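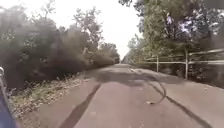
**Lista de inspección — camino asfaltado, tramo Pendholm**

Inspección: Jin-sol Shin
Revisión: Do-yoon Lim
Mes: mayo. Salida a las 9:40
Longitud del tramo: 1.059 m
Recorrido a pie, ida por la izquierda y vuelta por la derecha.

Claves: C = conforme, O = observación, R = reparar, N/A = no aplica.

## 1. Firme

- [x] Superficie general — **O**. Asfalto gris gastado y algo irregular. Se camina bien. En bicicleta se nota.
- [x] Junta o marca oscura, lado izquierdo — **O**. Larga, en diagonal hacia el centro. Por el aspecto parece una grieta rellenada o una tira de sellante, pero no figura en el parte anterior. Do-yoon: buscar en el archivo de Milex si la sellaron ellos.
- [x] Junta oscura, lado derecho — **O**. También larga. A media altura sale una línea curva que se separa y hace una especie de gancho. Comprobar con la regla en la próxima visita si hay resalte.
- [x] Zona más oscura a lo ancho — **O**. Va desde la izquierda del centro hacia la derecha. Puede ser sombra de los árboles o humedad en el suelo. Volver a mirar a mediodía antes de anotarla como defecto.
- [x] Baches de más de 50 mm de diámetro — **C**. Ninguno en el recorrido.
- [ ] Pendiente transversal — sin medir. El nivel se quedó en el almacén de Dornuscombe.

## 2. Limpieza

- [x] Objetos sueltos en la calzada — **O**. Uno pequeño y oscuro junto a la parte baja del gancho, piedra u hoja. Retirar en la próxima pasada.
- [x] Hojas y restos — **C**. Unas pocas motas claras cerca del borde derecho, más adelante. No hace falta adelantar el barrido.
- [x] Vidrios — **C**.

## 3. Márgenes y vegetación

- [x] Margen izquierdo — **O**. Hierba seca y maleza baja, con hojas pequeñas. Baja en pendiente hasta el borde del asfalto. Desbrozar una franja antes del verano.
- [x] Arbustos y árboles, lado izquierdo — **O**. Masa densa y muy sombría. Pedir presupuesto de poda solo para las ramas que queden por debajo del gálibo.
- [x] Riesgo de incendio — **O**. Por la hierba seca. Jin-sol propone adelantar el desbroce de este lado. Do-yoon está de acuerdo si no hay que mover el de Dornuscombe.
- [ ] Raíces bajo el firme — pendiente. Sin levantamientos evidentes al pasar, pero hay que mirarlo con luz rasante.

## 4. Drenaje y señales

- [x] Agua acumulada — **C** a la hora de la visita. Repetir después de lluvia.
- [ ] Salida de cuneta — no se localizó. El plano la sitúa cerca del punto 91.
- [x] Alumbrado — **N/A**.

## Comentarios

El tramo puede seguir abierto. Las dos juntas oscuras son lo único que conviene seguir de cerca — sobre todo la derecha, por la línea que se desvía. Marcar los extremos con tiza y medir otra vez dentro de un mes.

Queda en la partida de mantenimiento un límite de 1.000 euros sin autorización previa. El desbroce entra. La poda seguramente no, así que va en solicitud aparte.

Material para la próxima visita: regla, nivel, tiza, guantes y bolsa.

Visto bueno: D. Lim — pendiente de la segunda medición.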